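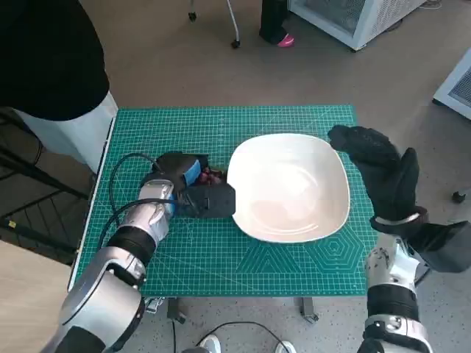

A two-armed robot holds a black tray against the rim of a white bowl at the Kidis workroom.

The packing line at Kidis used to start with four people and a radio. The company puts together fruit trays and table displays for hotels and caterers, and the job had changed little since it opened: pick up a tray, empty it into a bowl, add a bunch of grapes, check it, slide it down. On a busy day in December the line turned out 672 bowls.

Now a good part of the day goes to teaching machines to do the same thing. Kidis signed on last January with Urkon, a small automation firm, and cleared out a room next to the office for the work. Staff who know the line stand beside the robot, set up the next bowl and say when a movement looks wrong to them.

That last part took getting used to. A packer with years on the job tips a tray without thinking, and it is hard to explain a thing done without thinking. One woman on the early shift said she spent her first week in the room watching her own wrists. She had never noticed that she rests the tray on the rim before she tips it.

By the end of spring the team had logged 1411 practice runs. Each one gets a short note, typed up at a desk in the same room. The notes are plain: tray too high, grip too early, fine.

Grapes have been the hardest item. Kidis practices with artificial bunches, leaves and all, so that the same bunch can be used again and again. A bunch has no good place to hold it. Squeeze near the top and the lower part swings; squeeze in the middle and the leaves get in the way. 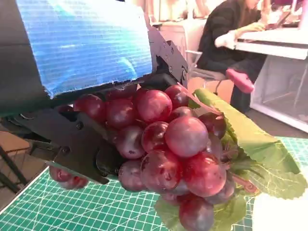

A gripper with a blue pad on its upper jaw holds a bunch of artificial grapes over the cutting mat.

Pay was the first question when the project was announced. The company agreed that hours spent in the robot room would be paid at the line rate plus a training supplement, and that no packing jobs would be cut before the contract with Urkon is reviewed. Some workers would like a longer promise. Two have asked to stay on the line full time and have been allowed to.

Others prefer the new work. It is slower and easier on the shoulders, and there is a chair. The complaint heard most often is boredom – the same bowl, the same tray, for hours at a stretch. Shifts in the room are now limited to five hours for that reason.

The machines have not yet packed an order for a customer. Urkon wants to try one station on the line in October, with a packer on each side of it.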